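Chapter 3
Surfaces and What Ends Up on Them

In this chapter
Why flat places fill
Resting things and stuck things
The edge strip
Mugs, bowls, phones
Sorting by where it goes next

Before you start. Go and look at the nearest table to where you sleep. Don't tidy it. Write down what's on it, in any order, on one side of paper. Keep the paper, you'll want it for the exercise at the end of 3.2 and again in Chapter 7.

3.1 Why flat places fill

A drawer has to be opened. A shelf has to be reached. A table is just there, at hand height, usually near a door, and things land on it. Keys, post, the glasses you took off to rub your eyes. Household studies people call this the landing surface. We'll mostly say the top.

Two questions to ask of any top. What is resting on it? What belongs to it? Sounds simple. Students get it wrong every year, mainly with patterned covers, where a printed flower and a stuck-on ornament and a dropped petal can all look much the same at a glance. A plain top shows its clutter. A busy one hides it, for a while.

Yareli Aguirre's notes from the first run of this course put it as a rule: if you can lift it, it's resting. If it's fixed on, it's trim. If it's ink, it's the top itself.

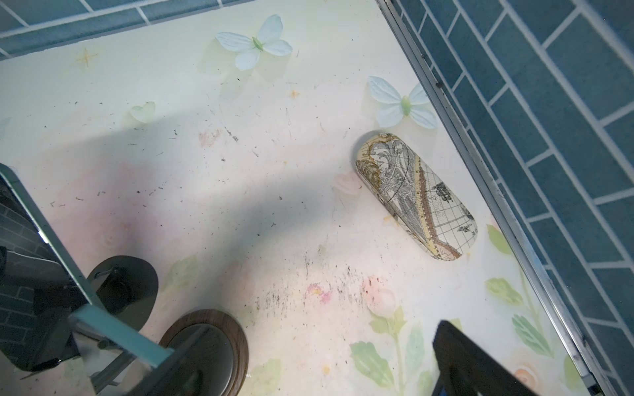 A glasses case is resting, then, whatever is printed on it. A map of the world on the lid doesn't make it decor. It has a job and it has an owner and by the end of the tidy it should be somewhere the owner will look. White fabric butterflies stuck to a floral cover are trim. Leave them. Wipe round them, gently, corners of cloth, no scrubbing. The pink roses and the little gold stars are ink and can be wiped straight over.

Then the edge. Where a top meets tiles there's often a thin metal strip, and the strip is where grime gathers. Not the middle, which gets wiped because its easy to reach. Do the strip first, dry cloth, then damp. Older books say do it last. We disagree (see the note on Kragh, end of chapter).

Key words so far: top, resting, trim, ink, strip.

3.2 Mixed tops

Most tops are mixed. Crockery and electricals together is the common one and the one that goes wrong, for obvious reasons: one lot wants water and the other lot really doesn't. Teodoro Carrillo kept a log for his household in Hanness from September to December, one line per evening, and mugs and phones turned up on the same table more often than any other pair. He had 100 lines by the end and stopped there becuase the notebook was full.

The order we teach:

Phones off first. Dry hands. Screens up, side by side, not stacked.
Then mugs and bowls, one at a time, level, as if full.
Small dishes next. Check them for rings and earrings before they go near a sink.
Cases, pouches, anything soft or closed. Don't open other people's.
Last, the wipe.
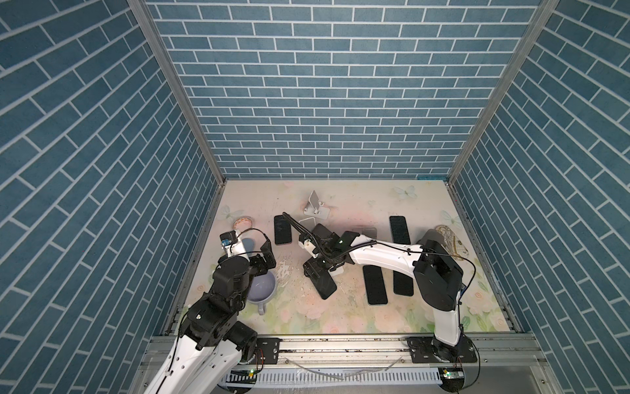
Lavender mug, lavender rim next to it, easy to treat as a set and carry in one hand. Don't. Wide shallow mugs tip sooner than tall ones and the handle is small. A dish with a patterned rim on a patterned cover is the other trap, the eye slides over it, especially pale on pale. Run a hand lightly across before you wipe.

Black phones are a different sort of problem. They show up well on a cream cover but they look alike, and lying face down one can pass for another. Put a name label on the back of each if the household is a big one. Natalia Figueroa suggests a tray by the socket; fine, so long as the tray doesn't turn into another top. More on trays in 3.3.

A word on wear. Small dark spots and chipped patches in a cover are not clutter and won't tidy away. Note them, seperately, under condition. Try a damp cloth once on the spots. If nothing shifts, stop.

Exercise 3a
Take out your paper from the start. Mark each item R for resting, T for trim, I for ink. Cross out anything you can't place and go back and look at it properly. Then number the R items in the order you'd move them.

Exercise 3b
Work in pairs. Swap papers. Move your partner's R items in the order given, without talking. Where did you want to change the order? Write two or three lines.

Bring both to the next session, we start 3.3 from them.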